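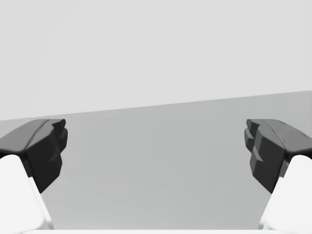 Attachment 1, fingers open.

Ticket 495: heating in the Numville office goes off at 3 pm and sulks until morning
Raised by: Nerys Gwynne
Assigned to: Tsutomu Furukawa
Status: Open (again)

Nerys: Radiators on the second floor go cold mid-afternoon. The thermostat says 21. The thermostat is lying. I am typing this in a hat.

Tsutomu: Bled all the radiators and got a good deal of air and one rude noise. Pump sounds fine. Please report back tomorrow after three.

Nerys: Cold at 3.04. The hat stays.

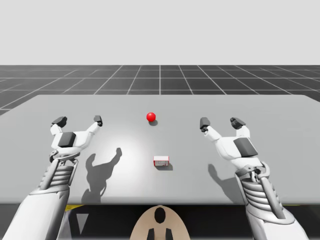
Last edited in January by S. Bogale

Saron: I've taken over while Tsutomu is on leave. The Wallner controller is showing fault 341, and the manual says this means "see fault 153". Fault 153 means "contact your installer". Our installer was Pesex, whose phone number now belongs to a very patient dog groomer. 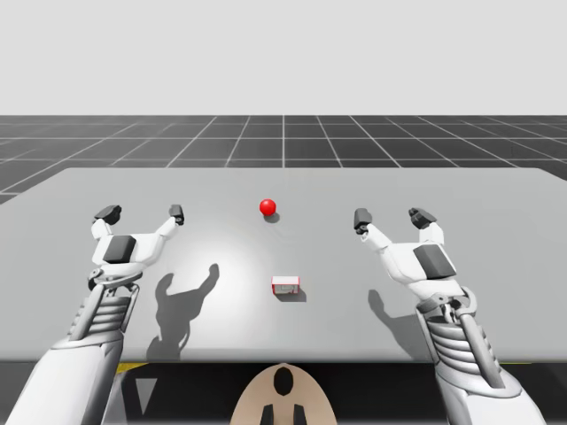

She did offer me a wash and trim, so the call wasn't wasted. Meanwhile I've gone through the controller menus and found a holiday programme, set up by a W. Dinsa. It shuts the second floor down at 15:00 every day. No end date.

Wondimu: That was me. We had one early closing before the long break and I meant to switch it off afterwards. Sorry, Nerys.

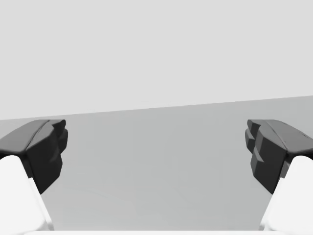

2 min read

Saron: Holiday programme deleted. Fault 341 is still showing but the radiators were hot at half past four. Styliani has a quote for a new controller at nearly 3,000, so we shall be learning to live with fault 341.

Nerys: Warm all afternoon. Now too warm. Shall I open a new ticket or carry on here?

Saron: Carry on here. Reopened.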